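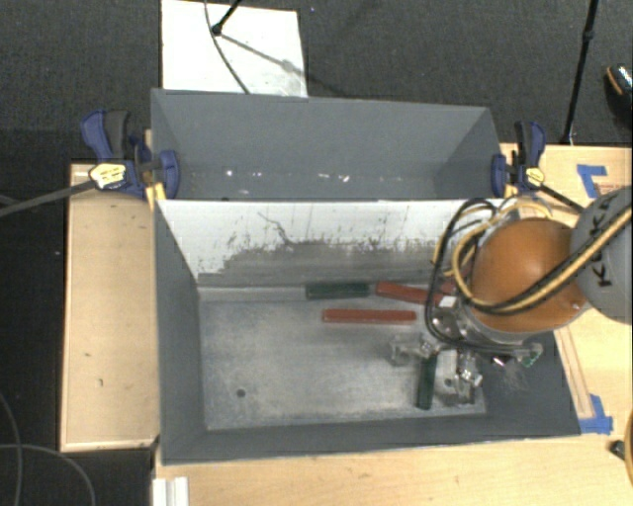

My sister-in-law says I should just rent a room in Hedport and be done with it, why would anyone drive 300 miles and back for a choir. Fair question. I did the math on gas last night and got 105 dollars a trip, before food, and I eat a lot in the car.

But it's the Lucero. Singing there again in March, if the boiler gets fixed. If you've never heard a low note in that hall I can't explain it. It sort of comes up through your shoes.

Anyway. News, quickly, dinner is on.

We got the program. Two short pieces, then the long one, in a language none of the altos can pronounce. Section leader sent recordings, slow ones, where she says every word twice. I play them doing dishes. My kid can do the whole first page now, better than me.

Still short on money for the hall. It's 3000 for the weekend and we have 985. Bake sale again?? I am so tired of lemon bars. Somebody suggested a sing-a-thon and then didn't reply to any of the emails abuot it. Typical.

Also my folder died. The black one, had it since the Wesier concerts, spine just went. Pages all over the parking lot, half of the Sanctus under a minivan. Got most of it back. If anyone has a spare with the little elastic strings inside, I'll trade you lemon bars.

Rehearsal moved to the upstairs room, bring a sweater. And a pencil, a real one.

Ok the rice is boiling over. More soon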